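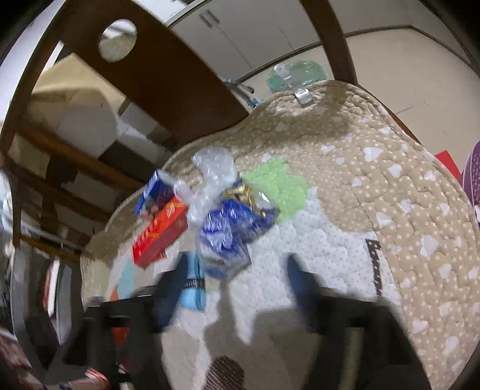
Wrist view, jaws open over the quilted mat, Lodatska set

Re: [manip-list] Blur filtering before training

> We drop every frame with motion blur on the fingers before
> training. Has anyone measured whether this helps? Our
> Gondenville numbers are flat.

We ran it both ways on the Lodatska set, 2703 episodes, same policy and same seed. Without the filter, grasp success on packaged items was 92 percent. With it, 90. I would not read much into the gap, but there is no case for filtering.

The filter discards mostly approach frames like the attached one. The jaws and the print on the wrappers are smeared, yet the outline of the clear bag, the long red box and the light-blue item by the left finger can still be made out. Some 17 percent of our approach frames go this way - too many to lose.

Clear plastic over glossy wrap remains the weak spot in both runs. The Diretti depth loss did not help there. We have not tried the Ağca weighting yet. If you have, please post the settings.

Split files on request, off list.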